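Two nights of wrestling in Briltthorpe

16/09/2018

I said in January that I would get to more live shows this year, and until this weekend I had managed one. So on Friday I bought tickets for both nights of the Harard Cup at the Liludum in Briltthorpe, and I have spent most of today on the sofa recovering.

The Liludum holds 4000 for concerts but they curtain off the back for wrestling. The figure read out on Saturday was 2945, which I can believe. It was full where I was sitting, and there was a queue for the toilets all the way through the interval.

Night one

This was the weaker of the two. The opening tag match went on too long and the crowd was still finding its seats for half of it. The women's match was much better. It was the only one of the first three where anyone sold an injury past the next move – the challenger's knee was worked on early and she was still limping when she went up for the finish.

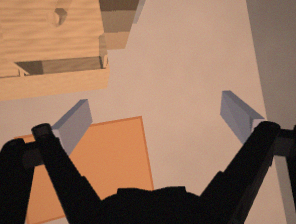
Wooden cabinet and an orange square, computer render.

The main event was a 60 minute iron man match and I had my doubts. Most of these have a dead patch in the middle where both men lie in headlocks and wait for the clock. They got round it by having the first fall come very early, off a roll-up, so the champion was chasing from the start. It finished three falls to two. I would have cut the referee bump, but the last five minutes were as loud as I have heard that building.

Night two

Shorter card, better pace. There were five matches and only one I would skip, the comedy six-man, which was the same match they did last year with different hats.

The Eberhard title changed hands, which I did not see coming. The old champion has had a good run, but the promos had gone stale and he was getting polite applause where he used to get booed. He lost clean in the middle of the ring and shook hands afterwards. I half expected a turn and it never came.

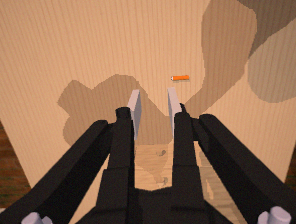

What I would change

Start on time. Both nights were late getting going, and on Saturday I missed the end of the final because of the last bus. The merchandise stall also needs a card machine. I wanted a programme and came home without one.

I will be back for the next one if the dates suit.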